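Keeping Old Garden Tools Going at Dalisay
7/26/24
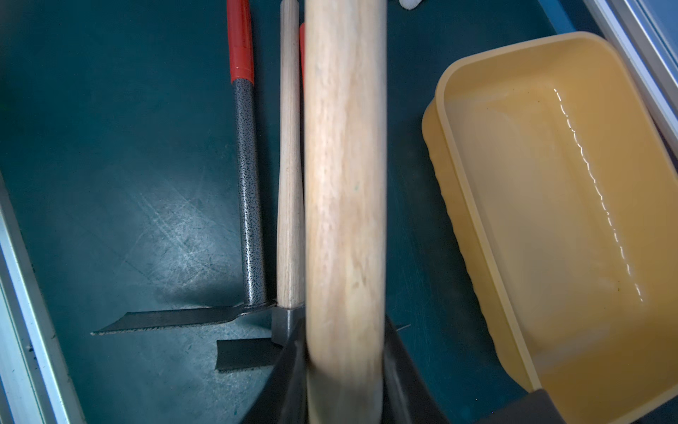 Jennylyn Macapagal would sooner fix a handle than buy a new tool, and she has run the repair bench at Dalisay on that basis for 5 years. Most of what comes in is hoes and rakes with cracked or dried-out handles.

"People leave them in the rain," she said. "Then the wood shrinks, the head gets loose, and they think the tool is done."

She sands the gray off, wipes on linseed oil and lets it soak in overnight. A second coat goes on the next day. A badly split handle gets replaced, which costs the owner $35 - less if they bring their own wood.

Blades take longer. She files by hand and keeps the old angle where she can. "I had a grinder. It took off too much, so I sold it."

Last September the bench took in 70 tools, most of them from the gardens on the Odadine side. She would like to open a second bench at Gretska but has not found a room with decent light.

Asked what owners should do at home, she kept it short. "Brush the dirt off. Hang it up. Oil the handle 2 times a year."

The bench is closed for the first part of August.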